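Home Reviews Kitchen Storage Workshop Contact

Ostis Wire Shelf Liners, reviewed after a summer of use
August | By the Duvby kitchen desk
Last updated: August, 4:10 p.m.

The Ostis liner is a flat sheet of clear plastic that you lay over a wire shelf so small things stop falling through. It comes in rolls 36 inches long and in three depths. We bought the 18-inch depth for a pantry with four wire shelves and have been using it since the start of the summer.

Cutting is easy. The sheet is thin enough for kitchen scissors and thick enough that it doesn't tear. The printed grid on the back peels off with the film, so make your marks before you peel. We didn't, and had to measure one shelf again with a tape.

Out of the roll, the liner curls. The leaflet says to leave it flat overnight with weight on the ends. One night was not enough. Two nights under cookbooks did it for three of the sheets, and the fourth still lifts a little at the back corner.

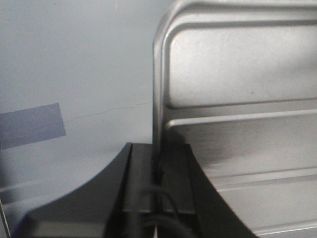
Grip is the weak point. On coated wire the liner stays where you put it. On chrome wire it slides forward when you pull out a heavy jar. Ostis sells clips for this, 10 to a pack, and they hold well, but they should be in the box with the liner. Four clips per shelf is plenty.

We also tried the Prenness liner, which is ribbed and a bit softer. It lies flat right away and does not slide on chrome. Crumbs and flour get down between the ribs, though, and you have to take it to the sink to get it clean. The Ostis wipes down in place with a damp cloth. Cooking oil left a ring on both. Dish soap took it off the Ostis and left a faint mark on the Prenness.

Neither one is needed on a solid shelf. Pans and trays sit fine on bare metal, and a liner there only gives you something else to wash.
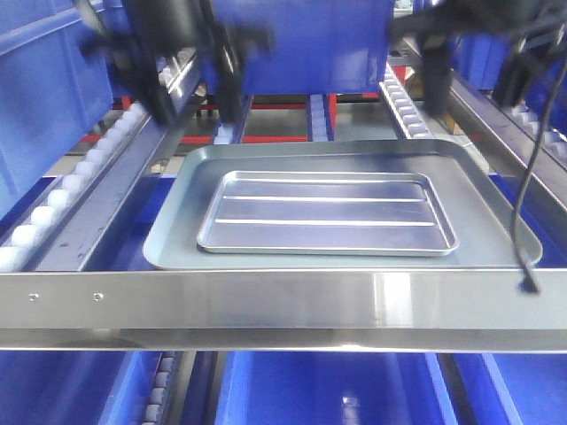 A baking sheet inside a larger tray on a stainless steel shelf.

For weight, we loaded one lined shelf with canned goods, 40 cans in two layers, and left it for a month. The wires left shallow lines in the plastic, which you can feel but can't see from the front. Glass jars stand level on it. Spice bottles, which used to tip between the wires, now stay up.

The Ostis comes in clear and smoke. Smoke hides scratches better. We ordered ours from Ignacio, item 413, and the rolls came in a long tube with one end slightly crushed. The outer inch of one roll had a crease and we trimmed it off.

Good: easy to cut, easy to wipe, keeps small bottles upright.
Not so good: curls for days, clips cost extra, slides on chrome.

Buy the Ostis for coated wire. For chrome, add the clips or get the Prenness and plan on washing it more often.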